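News > Venues and Funding > Julthorpe Playhouse

Julthorpe Playhouse: what the stage house survey found, and what it means for touring bookings

5 min read

The structural and rigging survey of the Julthorpe Playhouse has been delivered to the arts council and the resident company. It covers the fly tower, the grid, the counterweight system, the fire curtain and the electrical supply to the stage. The auditorium and front of house were outside its scope and will be dealt with separately.

The main finding is that the grid steel is sound. The surveyors looked for corrosion at the bearing points and found surface rust only, on the upstage side, where the roof leaked before the last repair. The steel can be cleaned and painted in place. No section needs to be replaced, and the rated load of the grid stays as it was.

The counterweight system is in worse condition. Several head blocks show groove wear past the maker's limit, and the hand lines on most of the sets are at the end of their service life. Two line sets have been locked off and tagged. They may not be used until the head blocks are changed. The remaining sets can stay in service at a reduced load of 200 pounds per set, with a visual check before each fit-up. Companies that hang heavy scenery should read that figure carefully. A framed flat with hardware can use up most of it, and a full-width masking drape will exceed it when damp.

The fire curtain dropped cleanly on both test releases. The smoke seal along the bottom edge is torn at stage left and has been put on the repair list. Until it is fixed, nothing may be set on the curtain line, including footlight troughs and floor monitors.

On the electrical side, the company switch is adequate for most touring rigs, but the dimmer room runs hot. The exhaust fan was found to be working at low speed only. Users are asked to leave the dimmer room door closed and the floor vent clear.
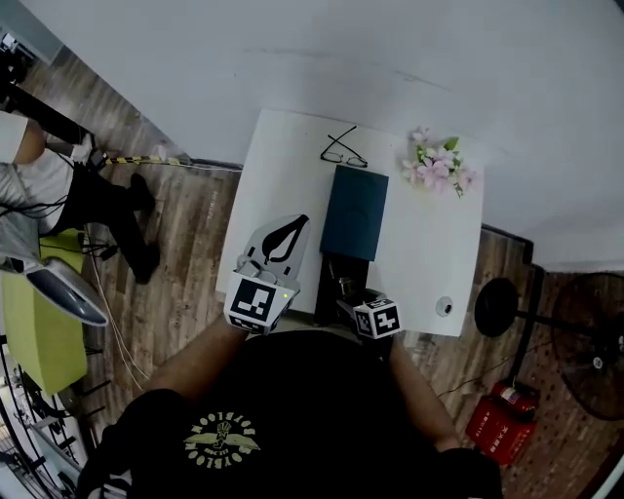
At the table, a gripper in each hand.

Funding for the repairs comes from two sources. The regional performing arts fund has approved the first stage, which covers head blocks, hand lines and rope locks. The second stage, covering the smoke seal, grid painting and dimmer room ventilation, depends on the capital application now with the state office. A decision is expected in August. If the application fails, the smoke seal will be paid for from the building reserve and the painting will be put off for a season.

The rigging contract has gone to Gasen, which carried out similar work at the Evwood Theatre. Work will be done from the grid down, one bay at a time, so that the downstage half of the stage stays usable. During the upstage work, the depth available to performers will be cut by the width of the exclusion zone, and the crossover behind the cyclorama will be closed. Actors who need to cross must use the understage passage. The passage has low headroom at the trap room door, and large costumes and hand props should be walked through it at rehearsal before they are used in performance.

Capacity is also affected. The house seats 402 with all rows in use. While the exclusion zone is in place, the orchestra pit will be covered and used as a forestage, and the front row will be withdrawn from sale for sightline reasons. The box office system has already been updated. Companies with existing contracts will have their guarantee adjusted in line with the withdrawn seats, under the clause on technical restrictions.

The resident company will go ahead with its fall production of the Ghiță play on a reduced set. The design has been revised to stand on the deck, with no flown pieces apart from borders. The revised ground plan and section are available from the production office. The lighting plot is unchanged except for the second electric, which moves downstage to clear the locked line sets.

Touring companies should note the following before sending an advance:

Hanging plots must show the weight of every flown item, including pipe, hardware and cable.
Motors and chain hoists need a separate approval from the rigging contractor.
Haze may be used, but the detector isolation must be requested with the advance and cannot be arranged on the day.
The loading door is unaffected by the work, but the dock will be shared with the contractor until noon.

Incomplete advances will be returned. A blank line set schedule, corrected for the locked sets, has been added to the technical packet and replaces all earlier versions.

The full survey report can be read at the production office during working hours. Copies of the rigging section will be sent on request to any company holding a confirmed booking.

Contact: Production Office, Julthorpe Playhouse, extension 2881 | © Julthorpe Playhouse. All rights reserved. | Back to top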